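I drove out to the Skaltora open day on 31 Jan 2023 with my neighbor Fenna Bakker, who runs the packing side of a small juice business and has been nagging me to look at robot hands for months. We both wanted to see the Skerari, the hand-and-arm setup everybody in our little corner has been emailing each other about. So this is a review of an afternoon with it, and please take it as that. I haven't owned one. I've pestered the people who built one, and I got 25 minutes at the controls!

First, the place. It's upstairs at the old Smits building, parking is terrible, and the coffee was much better than it needed to be. Tarek Mahasneh did the talk and Lotte Dierckx ran the arms, and they let us stand right up at the table, which I loved (at the last one of these I went to, we were kept behind a rope and watched it all on a TV).

The job for the day was drink cans. Pick up a can, put it down where it's supposed to go, do it again. Sounds dull, I know, but cans are slick and round and they dent if you look at them wrong, and they're what Fenna cares about. 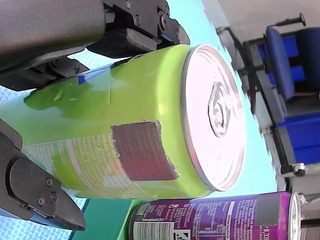
*Green can in the gripper, purple one next to it.*

What I like about cans as a demo is that you can judge for yourself. If the grip is bad you hear it, that little tinny pop. I heard it twice while I was driving and not at all while Lotte was, so I'm putting that one on me. She told me to close slower and stop fussing with the wrist, and after that I did much better.

Driving it is the best part of the whole thing. You get the idea in 10 minutes or so of swearing under your breath, and then your brain sort of lets go and you're just reaching for stuff. There's a small delay. Fenna noticed it right away and I didn't until she said so, and then of course I couldn't stop noticing it. I also kept wanting to feel the can and you can't, you're going by eye the whole time, so give yourself good light.

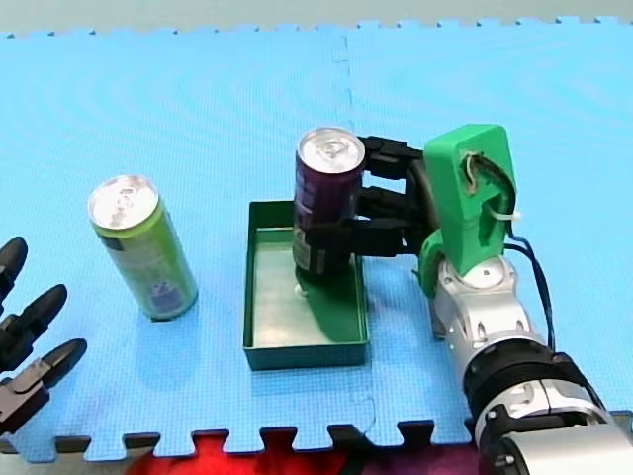

The foam mat deserves a mention too. I'd been planning on a bare steel bench at home and I've changed my mind, because foam is so much kinder when you let go a bit early. It's cheap, it comes in tiles, and you can swap one out when it gets chewed up. The shallow tray is a good idea as well: low sides, so you aren't fighting a wall every time you come in from the side. Try it with a deep bin and you'll be there all night.

Now the grumbles. The cabling needs work. I'd want it tucked in much closer before I let it anywhere near Fenna's packing line, where everything that can snag does. The 3D-printed parts are fine by me (you can print another one), but Fenna wasn't keen and asked what happens when one cracks in the middle of a shift. Tarek said they keep 5 spares of each printed piece. She wrote that down and underlined it.

The manual is 78 pages and I've read most of it now. The setup chapter is great. The chapter on calibration reads like three people wrote it and didn't speak to each other, and the index is missing half the things I looked up. Kwadwo Bonsu, who's had a Bastero for a couple of years, says theirs is worse, so maybe that's just how it goes.

Would I buy one? For my own workshop, yes, I think so, once the cables are sorted. For Fenna's line, no, too slow for now, and she agrees. They're doing another open day in September with the updated wrist and I've already put our names down. Tamunoemi Edet wants to come along too, so we'll need the bigger car.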